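Prices checked Jan 2, 2023

# Plima booth table, pale wood top

The Plima is a table for sitting at with other people and their stuff. We sell it mostly to cafes, break rooms and the sort of office that has a "nook," and it has been in the Wullum range long enough that we've stopped apologizing for how plain it is. It has a top and it has a leg. If you were hoping for a charging port, a hidden drawer or a built-in speaker, we can point you to several tables that will need repairs before yours does.

## The top

Pale wood-look laminate, smooth, with a soft sheen and a faint grain. The grain runs lengthwise. It hides crumbs badly and coffee rings quite well, and depending on how you feel about crumbs you may want the darker finish (called Magyar, see below).

The front edge has a gentle curve to it. People ask whether this is for looks, and mostly it is, but it also makes sliding into a booth easier on the hip. Our older straight-edged model was hard on anyone carrying a tray. We have the emails.

Wipe it with a damp cloth and a drop of dish soap. No scouring pads. The surface will put up with a hot mug for a while, but use a coaster anyway, and definitely use one under a teapot. Scratches from keys are not covered. Scratches from ceramic bowls with unglazed feet are not covered either, and yes, there was a long discussion about that in October.

## The base

One dark pedestal leg, powder coated, bolted to the top through a steel plate. Four adjustable feet underneath for floors that aren't level, meaning floors. Turn them by hand until the rocking stops, then a quarter turn more.

A pedestal leaves your knees alone. It also means you shouldn't sit on the edge of the table. The weight limit is 50 kg spread across the top, and one adult perched on a corner while telling a story does not count as spread.

## How much fits on it

More than you'd think, less than you'll try. Our own break room Plima seats four, and on a normal day it has to hold somebody's papers, a mug, a bowl, a menu stand, a bottle of water and at least one thing that has no business being there. It manages. If you eat and work at the same table, as most of us do, we'd suggest keeping the stand and the papers toward the back, and leaving the curved side clear for elbows.

We make two sizes:

| | Small | Standard |
|---|---|---|
| Seats | 2 | 4 |
| Length | 93 cm | 120 cm |
| Depth | 70 cm | 75 cm |
| Height | 74 cm | 74 cm |
| Assembly | 40 minutes | 40 minutes |

The assembly time is for one person who has read the sheet. Two people take longer - we've watched.

## Goes with

**Zivville booth bench.** Upholstered, straight back, and available in lime green along with a few colors that customers describe as "safer." The green is the best seller by a wide margin, so draw your own conclusions. The backrest is a plain rectangle and sits well against a paneled wall. The covers are wipeable and do not come off.

**Round coasters, red.** Sold singly. You will lose them one at a time, so you may as well buy them that way. The red shows up nicely on the pale top and even better on the floor.

**Magyar finish.** Same table, dark top. Add some 9 days to the delivery time.

## What's in the box

- tabletop, one piece
- pedestal leg and steel plate
- bolts, plus one spare
- hex key
- assembly sheet

The spare bolt is a spare. We get a steady trickle of worried messages about it, and we appreciate the concern.

## Delivery and returns

The Standard comes in two boxes, which usually arrive together. If you only get the top, wait a day before writing to us, and please don't lean it against a radiator in the meantime. Delivery is to your front door. Stairs can be arranged at checkout - the box to tick is small and gray and we are told it's easy to miss.

Returns are fine within 30 days if the table is taken apart and back in its original packaging. We know what happens to original packaging. Flatten it and put it behind something.

The leg and plate are covered for five years. The top is covered for two, against peeling, lifting at the edge and fading. It is not covered against candle wax, hair dye or craft projects.

## Plima in use
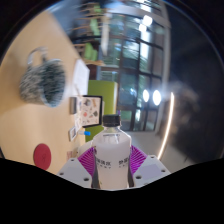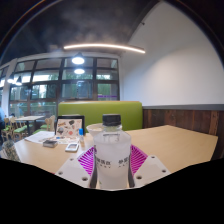
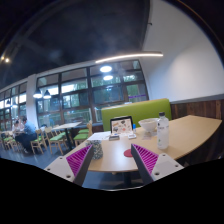 *Pale top throughout, with everyday tableware. Red coaster in the first and last pictures, lime-green booth back in the last. Bottles, mug and bowl not included.*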